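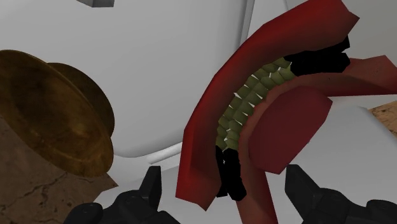
Wrist cam view in the sim, gripper parked in front of the red curved thing

Ticket 467: segmentation merges target with everything behind it
Opened by: Marilou Belmonte
Last updated: 2025-02-05

Hi all, me again! I'm on the Kivar clutter set and the perception node keeps handing the planner one giant blob. The red low-poly piece, the green scaly row tucked inside it and the big white shape in back all come out as a single object, so every grasp candidate is garbage. The bronze bowl-looking thing on the left is fine (no idea why, it's the shiny one).

Stuff I tried:
- bumped the min cluster size to 1,000 points, no change
- turned off depth smoothing, slightly better edges, still one blob
- reran with 5 different seeds, same result in 4, and the other one crashed

Rhiannon Morgan: Are you masking out the fingers? They fill a lot of the bottom of that view.

Marilou: Ugh, no. The mask was still pointing at the old gripper mesh. Fixed the path and the red piece now splits from the white one! Green row is still glued to the red, but I can plan with that. Leaving this open until Braulio looks at the crash.

2 comments
Contact Serance support | Back to top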